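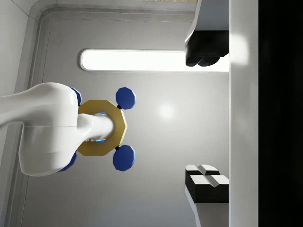 Six weeks with the Gemia simulator kit

I've been meaning to write this up since April, when Leen Masri at my old maker club passed me a trial licence and told me to clear my weekend. I cleared the weekend. Then I cleared most of the evenings after it, and now I've paid for the thing with my own money, so you can guess which way this review is going!

Gemia is a desktop package from a small firm called Hirkis. You get a simulated work cell, a white arm to put in it, a library of end tools and a set of tasks to try them on. There is no hardware in the box (there is no box). You build your cell on screen, write your moves, press play and find out how wrong you were. I run it on a four-year-old desktop with a middling graphics card and it copes well, apart from a bit of fan noise when I turn the shadows up.

The tool I keep going back to is the one at the top of this post, the gold octagonal ring with the blue knobs set around it. In the library it's listed as the Ondwood ring, and it comes with its own little tutorial. I like it partly for silly reasons. It looks like something off a toy spaceship, and the mustard yellow against all that pale grey means I can always find the end of my arm, even when I've zoomed in too far and lost track of which way is up. The sensible reason is that it's symmetrical, which makes it a lovely tool to learn rotations on. Turn the wrist a quarter and you're back to the same shape, so if something looks off you know it's your position at fault and you can leave the angle alone.

Setting up

Installing took 10 minutes, including the licence key. The first launch drops you into a plain demo cell with an arm already in place, and I'd suggest staying there for a good while before you build your own. I didn't, of course. I went straight to the cell editor, put my arm's base inside a wall and spent an hour wondering why every move failed with the same red message.

The editor itself is good once you slow down. Panels snap together, lights can be dragged about, and you can save a corner of one cell and drop it into another. The manual is 133 pages long and written by someone who clearly uses the software. The chapter on tool offsets is the clearest I've read anywhere, and I've now lent it to two people who don't even own the kit.

Writing moves

You can drive the arm in two ways. There's a jog panel with sliders, good for nudging the wrist into place, and there's a script window that takes short, readable commands. I began with the sliders and had moved almost entirely to scripts by the second week. What won me over was the scrub bar along the bottom: you run a script once, then drag back and forth through it at any speed you like. When a move goes near a wall you can creep up to the worst moment and look at it from any side. I've learned more about how wrists behave from that bar than from years of reading about them.

My longest script so far has 1325 lines. It should have about a third of that, and Annelies Jansen, who is far tidier than me, has offered to show me how to use the loop command properly. I'm going to take her up on it on Tuesday.

Things I'd change

The lighting is very pretty, with soft glows and bright reflections on the glossy parts, but on white surfaces it can wash out an edge you want to see. There's a flat shading mode that fixes this. It's tucked away three menus deep and I wish it had a key of its own.

Undo in the cell editor only goes back six steps. I have needed a seventh more than once.

I'd also like more tools. The library has 10 at present and a couple are near twins. Hirkis say on their forum that a second pack is being worked on, with no date given.

How it compares

The only other kit I've used for any length of time is Robichaud, which is older and has a bigger task library. If you want ready-made exercises to work through, it's still very good. Its cell editor feels stiff next to this one, though, and I never once opened it just for fun. I open Gemia for fun all the time – usually after supper, with a cup of tea going cold next to the keyboard.

If you try the trial, do the Ondwood tutorial first and leave the walls alone until you've finished it. I'll put my starter cell up here once I've cleaned out the embarrassing bits.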